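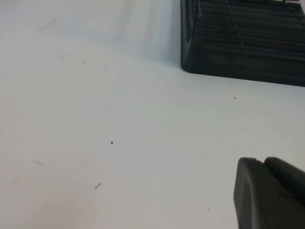
*Table 2, wrist camera view, before the first run.*

**Clisura student robot club - bench check, Saturday, April 22, 2023**

- [x] Emergency stop tested from both sides of the bench. Good.
- [ ] Table top clean. Small dark crumbs and some gray smudges on the white. Please wipe it before the next group starts.
- [x] Black tray in its place. Do not push it by hand after the calibration.
- [x] Gripper finger pads looked at. Write any cut or crack in the log.
- [x] Speed limit set to 10 percent for new students.
- [ ] Cable behind the arm fixed with a tie. It is still hanging - I asked for new ties in October.
- [x] Log file 1198 saved in the Bamden folder.

Second check is after lunch, same list.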